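Sestness Hair Shade and Style Records

Data card and read-me

Summary

The Sestness Hair Shade and Style Records are a collection of written appointment notes from hairdressing salons, prepared for study and teaching. The collection contains 3,299 records. Each record concerns one colouring or cutting appointment and sets out the client's starting shade, the service requested, the products applied by general type, the timing, and the stylist's assessment of the finished result. No photographs of clients are held in the collection, and no record contains a client's name.

The collection is maintained by the Sestness office at Briltholm. Serena D'Amico is responsible for the content of the records, and Rafferty Lindgren for the files and their release.

Purpose

The records were gathered to support three kinds of work: the teaching of colour theory to trainee hairdressers, the comparison of the words used by different salons for the same shade, and the study of how long a given treatment is worn before the client returns. Salons describe colour in very different ways. A shade entered as "honey" in one salon may be entered as "warm beige" in another, and the collection keeps both the original wording and an agreed shade number so that the two may be compared.

The records are not intended as advice on the treatment of any individual. They should not be used to select a developer strength, to decide on a processing time, or to replace a skin test.

Contents of the release

The release consists of the following items.

1. records.csv, the main table, with one row for each appointment.

2. shades.csv, the list of 66 agreed shade numbers, with a short written definition of each.

3. terms.txt, the glossary of salon terms, including regional names for sectioning and for partial lightening.

4. changes.txt, the list of corrections made since the first release.

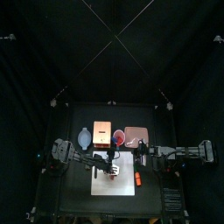 Fields in the main table

The main table has 16 fields. Those most often used are explained in this section; the remainder are defined in the opening lines of terms.txt.

record_id: a number given in order of entry. It carries no meaning and should not be used to infer the date of the appointment.

salon_code: a two-letter code. The key to the codes is held by the office and is not released.

base_shade: the natural or existing shade at the roots, given as an agreed shade number.

length_shade: the existing shade through the mid-lengths and ends. Where the hair had not been coloured previously, this is the same as base_shade.

service: one of full colour, root colour, partial lightening, full lightening, toning only, cut only, or combined. Freehand lightening is entered under partial lightening, with the technique stated in the notes.

minutes: the time from first application to final rinse. Cutting and drying time is excluded.

result_shade: the finished shade as judged by the stylist in daylight or, where this was not possible, under the usual lighting of the salon. The field light_source shows which applied.

return_weeks: the number of whole weeks before the client's next colour appointment at the same salon. An empty value means that no such appointment was entered. It does not mean that the client was dissatisfied.

notes: free text, in the stylist's own words, with personal details removed.

How the records were prepared

Participating salons completed a paper form at the end of each appointment. The forms were typed up at Briltholm using Tipoki, the office's own entry program, which refuses a row if a shade number is missing or if the minutes field is left blank. A second reader then compared the typed row with the form. Where the two readers could not agree on a word in the notes, the word was replaced by [unclear].

The agreed shade numbers were assigned by Jamila Karunaratne and Clyde Calloway, working separately. A set of 2,000 records was numbered by both, and disagreements in that set were settled by discussion against a swatch ring. The remaining records were numbered by one person only. Users who require doubly checked shades should select rows in which the field checked is set to "both".

Spelling has been left as the stylist wrote it, apart from the names of services, which have been made uniform. Product names have been replaced by general types, such as "semi-permanent, ammonia-free" or "powder lightener".

Known limitations

Curly and tightly coiled hair is under-represented. Several of the participating salons offered few services for these hair types at the time the forms were completed, and the timing figures should not be applied to them.

Grey coverage is recorded unevenly. Some stylists noted a proportion, some wrote only "resistant at temples", and others made no entry. No attempt has been made to bring these remarks to a common scale.

The return_weeks field favours regular clients. A person who had a single appointment and then moved to another salon appears with an empty value, in the same way as a person who chose to let the colour grow out.

Assessments of the finished shade are those of the stylist who carried out the work. Clients were not asked to confirm them.

Consent and privacy

Clients were given a printed notice at reception and could decline without giving a reason. Forms from clients under the age of eighteen were not accepted. A client who wishes a record to be withdrawn should apply through the salon concerned, which will pass the request to the office with the form number. Withdrawn records are removed at the next release and their numbers are not used again.

Terms of use

The records may be used without charge for teaching and for non-commercial study. Any published work should name the collection in full and state the release used. Users may not attempt to identify a salon from its code or a client from the notes. Commercial use, including the training of shade-matching products, requires written permission.

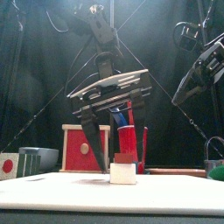 Briltholm, 29th January

Notice to users of the current release

The present release replaces the previous one in full. Users are asked to delete earlier copies of shades.csv, in which the definitions of two cool brown shades had been exchanged. Rows in the main table were not affected, as the numbers themselves were correct.

Records from the Zaltstead salons have been added. These salons used an older version of the form, on which toning was not listed as a separate service. Where the notes made it clear that only a toner had been applied, the service field has been amended to "toning only"; in all other cases it stands as written.

The next release is planned for April and will include a revised glossary. Corrections intended for it should quote the record number and the field concerned, and should be addressed to Shadi Daher at the Sestness office. Corrections to the notes field can be accepted only from the salon that submitted the form.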